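Acheter un bras robotisé pour l'atelier : ce qu'il faut chiffrer avant

On me demande souvent si ça vaut le coup d'installer un petit bras pour trier, emballer ou ranger de la petite fourniture. Ma réponse n'a pas changé depuis l'an dernier : peut-être, mais pas au prix affiché.

Prix catalogue et prix réel

Le devis Nendska que j'ai eu entre les mains annonçait 1912 euros pour une paire de bras légers. Une fois ajoutés l'alimentation, les rails, la visserie et le port, on arrivait à 2256 euros. Et il manquait encore l'enceinte ! Demandez toujours un total livré, avec les câbles. Chez Edeo, les câbles sont en option et le vendeur ne le dit qu'au téléphone.

Un bras ou deux ?

Pour déplacer un objet rigide d'un bac à l'autre, un seul suffit. Le second devient utile dès qu'il faut tenir d'un côté et tirer de l'autre : sachets, torchons, éponges. C'est aussi là que les démonstrations commerciales sont les plus flatteuses. On vous montrera un cube en mousse. Apportez vos propres sachets, les plus mous, les plus froissés, et regardez la tête du vendeur.

Le plan de travail

Comptez large. Deux bras montés sur le même bord se gênent vite, et le fond de la surface est souvent la zone la moins commode à atteindre. Avant de commander, tracez l'emprise au ruban adhésif sur une table et posez-y ce que vous manipulez vraiment. Yutong Xu l'a fait chez elle et a renoncé au grand modèle dans la foulée.

Prévoyez aussi :
- des parois, même sommaires
- un sol clair et plat, facile à essuyer
- du mou dans les câbles au niveau du poignet, sans quoi ils tirent
- un endroit où fixer les cartes électroniques 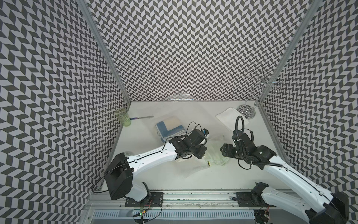
Reste la question de l'entretien, que les brochures Bolger expédient en deux lignes. Un jeu de doigts de pince s'use, un moteur de poignet chauffe, un connecteur prend du jeu. J'ai mis 824 euros de côté pour la première année et je ne trouve pas ça excessif. Zixuan Liao, qui a acheté du Noditz d'occasion, me dit que les pièces mettent 6 semaines à venir. Renseignez-vous sur ce délai avant de signer, et faites-le écrire.

Dernier point, le temps. Si les réglages vous prennent tous vos samedis pour remplir des sachets que vous bouclez à la main en une soirée, gardez votre argent. Louez un mois si le fournisseur accepte. Le mien a refusé, j'attends la nouvelle grille tarifaire d'avril.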